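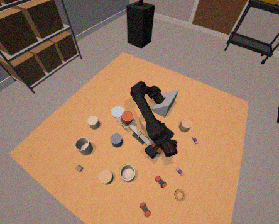
State estimation under self-occlusion is the subject of this handout, and it comes before planning for a practical reason: the planner in Cunanis accepts whatever poses it is given. A camera mounted above and to one side of the work area loses part of its view whenever the arm reaches in. With the gripper down at the lower end of the balance-like fixture, the reddish-orange object between the finger blocks is mostly hidden, and so is the platform next to it. The red-orange cylinder on the opposite platform is clear of the arm. A detector run on this view alone should return a good pose for the second cylinder and a poor one, or none, for the object at the gripper. The tracker has to treat those two results differently.

Reading before lab: Markusham course notes, chapter on tabletop state estimation. Bring a working Cunanis install.

1. Object states

Delto, the perception module, keeps one record per object. Each record holds a class label, a pose, a covariance, a time stamp and a status field. The status is one of these:

VISIBLE -- the last detection matched the record and passed the residual test.
OCCLUDED -- no match, and the predicted mask lies behind the rendered arm model.
ATTACHED -- the grasp check has passed; pose is computed from forward kinematics.
LOST -- no match, and the arm model does not explain it.

OCCLUDED and LOST look the same to the detector. The difference comes from rendering the arm at its measured joint angles and comparing depth at each pixel of the predicted mask. If most of the mask falls behind the arm, the record keeps its last pose and the covariance grows at a slow rate. If it does not, the record goes to LOST and the planner is told to stop using it.

The arm in this cell is black and so are its shadows at low exposure. Do not segment the arm by color. Use the rendered model.

2. Partial views and class labels

Several props are plain cylinders of similar shape that differ mainly in color. The beige ones are close to the color of the mat, so an edge-based detector will find the shaded side first and place the center too far toward the shadow. Fit the top ellipse and the side together. Hollow cups need their own class; the rim gives a good ellipse but the interior depth will pull a solid-cylinder fit downward.

Run the residual test after the fit. The default threshold in Delto is 2 mm. Raising it makes the status field look stable and hides the bias described above.

3. Choosing a viewing posture

When a record stays OCCLUDED for more than 40 consecutive frames, the task layer may request a viewing posture. This is an arm configuration chosen to uncover the object, with no manipulation goal. Cunanis samples candidates, rejects those in collision, and scores the rest as follows:

score = visible mask area - w * joint travel

Mask area is predicted from the current records, so a bad pose gives a bad score. A posture that clears one object can cover another. With the long link extended toward the back of the mat, the reddish-brown piece beside the base is still mostly behind the black links, while the fixture on the mat is easier to judge at the red-orange cylinder's end. Score against the full list of required objects for the task, including those near the base.
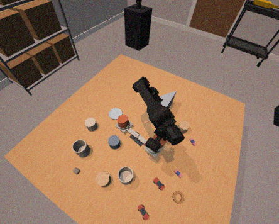 4. Planning with uncertain records

Collision geometry is inflated by the covariance of each record. ATTACHED objects move with the tool frame and are checked against everything else. A LOST object is replaced by a keep-out volume at its last known pose until it is found again or cleared by the operator.

The fixture needs separate handling. Model its parts as separate bodies and forbid contact with all of them except in the place phase. In the place phase, allow contact between the held object and the target platform only.

5. Lab exercise

a) Load the Garg scene file and replay log 19. Plot the status of every record against time.
b) Disable the arm rendering step and replay the log. Report which records change from OCCLUDED to LOST.
c) Set w to zero in the posture score, then restore it. Compare joint travel and visible mask area for the selected postures.
d) Submit plots and the modified configuration file. Source code is needed only if you changed the tracker.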